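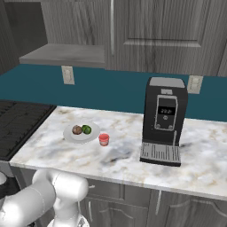

Before anyone swaps the controller again, could we see the joint limits each one is loading? Two controllers stalling at the same height would point at the arm model. One stalling and the other not points at the config.

Joint limits are in the attached text file and are the same for both. I checked that first and should have put it in the opening post. Full write-up follows, as the original ticket was only two lines.

Ticket: Arm stops short of worktop under Brelimard controller, reaches normally under Dutow
Status: Open
Component: simulation / arm control
Opened: Dec 19, 2021
Priority: Normal

Summary

We are comparing two arm controllers in the simulated kitchen before deciding which one goes on the bench arm. The task is a reach from the rest pose, low in front of the lower cabinets, up over the marble edge to the red-pink cup beside the plate. No grasp is scored. The end point only has to arrive above the cup and hold.

Dutow completes the reach. Brelimard raises the elbow towards the front edge of the worktop and then stops with the wrist still pointing down. No collision is logged and no joint reports a limit. The run continues until it times out at 498 steps.

Setup

Scene: Mercado kitchen, standard lighting, coffee machine and hob left in place
Arm: the white arm model, unmodified
Gripper: Marnard, default mass and default fingers
Controllers: Brelimard and Dutow, both in end-point position mode
Target: fixed, above the cup
Start pose: fixed, same file for both
Random seed: fixed list, same order for both

Each controller gets 75 runs. Small offsets are added to the start pose from the seed list, so the runs are not identical, but run N for one controller starts exactly where run N for the other starts.

Expected

Both controllers clear the edge of the worktop and hold above the cup. Some difference in time and overshoot is fine and is what we wanted to measure.

Observed

Dutow: all runs reach the target and hold. The slowest takes 238 steps. The path is wider than I would like, with the elbow swinging out to the left on the way up, but it clears the marble every time.

Brelimard: 5 runs reach the target. The rest stop below the edge and time out. In the stopped state the commanded end point and the measured end point differ, so the controller knows it has not arrived. Joint speeds are close to zero. Joint torques are steady and well under the limits.

The runs that do succeed all start with the elbow offset outward. That made me suspect a configuration the controller cannot leave, as opposed to anything being physically in the way.

Things tried, in order

1. Restarted the simulator and cleared the scene cache. No change.

2. Removed the plate and both pieces of fruit. No change. I did not expect one, as the arm stops before it gets near them, but the plate has a coarse collision shape and I wanted it ruled out. Put back afterwards.

3. Turned on the collision shape overlay. The worktop shape matches the visible marble at the front edge. The lower cabinets have one plain box each and the vertical handles have no collision shape at all. Neither box touches the arm in the stopped state. The Mercado notes say the handles are solid, so that is a separate fault and I will raise it separately.

4. Removed the Marnard gripper and ran with a bare flange. Brelimard still stops. It stops slightly higher, which fits with the shorter tool, and the number of successful runs is unchanged.

5. Refitted the gripper and set its mass to zero in the controller only. Brelimard sags a little and then stops in the same place. Reverted. Gravity compensation appears to be doing its job with the correct mass.

6. Raised the position gain. It reaches the stopping point faster and stops there. At the top of the permitted range the wrist starts to chatter. Reverted.

7. Moved the target to the bare marble in front of the coffee machine. Brelimard stops again, elbow a bit further right. Dutow reaches it.

8. Moved the target straight up into free space, above the height of the plate and short of the edge. Brelimard reaches it in every run. So height alone is not the trouble.

9. Gave Brelimard an intermediate point, first straight up, then across. It reaches both points. This is a workaround and not a fix. It also makes the comparison unfair, because Dutow is given one target and plans its own way there.

Reply from the controller queue

Please post the null-space setting and the rest posture Brelimard is using. With a seven-joint arm it will try to pull the spare joint back to its rest posture while it moves the end point. A strong pull combined with a badly chosen posture can give you this result. It would also explain why the gain makes no difference.

Response

Null-space gain is at the default. Rest posture is also at the default, and I had assumed that meant the start pose. It does not. Brelimard loads its own posture from the arm package, with the elbow low and tucked in. Dutow takes whatever pose the arm has when the controller starts.

I set the Brelimard posture to our start pose and repeated the first block of seeds. Most now pass. I then set the null-space gain to zero and ran the same block. All pass, though the elbow wanders during the hold and ends somewhere different each time. That would not be acceptable on the bench arm, where there is a wall on that side.

Reply from the controller queue

Zero is for diagnosis only, please don't ship it. The pull should not be able to hold back the main task at all if the projection is right. If it does hold it back, either the projection is wrong or it is being computed from an out-of-date joint state. Which version of the arm package did you build against?

Response

The August build. Brelimard was compiled against it and Dutow was compiled later against the current one. Differences between the two arm packages, from the change list:

– tool frame moved from the wrist to the flange
– mass of the last link corrected
– default posture unchanged

The first line is the one that matters. With the old package Brelimard works out its projection at the wrist, while the target is given at the tool. The two are far enough apart that the posture pull leaks into the end-point motion. When the target is straight above, the leak is small and the arm gets there. When the arm has to fold over the edge, the leak grows until it balances the main task, and everything sits still with no error raised.

This also agrees with step 4. Removing the gripper shortens the distance but does not remove it.

Rebuild

Rebuilt Brelimard against the current package. Default posture, default null-space gain, nothing else altered. Only a short block of seeds has been run so far. Every run in it clears the edge and holds above the cup. The path is tighter than Dutow's and the elbow stays closer to the cabinets. I have not compared times yet and do not want to quote any from a short block.

The posture pull is still visible as a slow drift of the elbow after arrival, with the end point staying put, as it should.

Effect on earlier results

The gripper comparison from the previous round used Brelimard throughout, against the old package. Marnard was marked down in it for poor reach over the worktop. That mark should be withdrawn. The grip force and finger closing figures were taken with the arm clamped and are not affected.

Anything recorded with Dutow stands.

Still to do

– Full 75 runs with the rebuilt Brelimard, same seed list, target above the cup
– The same again with the target in front of the coffee machine
– Repeat step 4 on the new build to confirm the bare flange and the gripper now behave alike
– Make the build fail if the controller and the scene load different arm packages. At present both load without a warning
– Ask for a log message when end-point error stays high and joint speed stays near zero. A timeout on its own gave us nothing to work from
– Separate ticket for the cabinet handles in the Mercado scene

Reply from the controller queue

Agreed on the log message, we will take that one. For the package check, compare the frame names as well as the version string. Local builds often carry the same string. Leave this ticket open until the full set is in and attach the joint states for any run that fails, including the last steps before the timeout.

Response

Noted. Joint state recording is switched on for the full set. The handles ticket is raised and linked here.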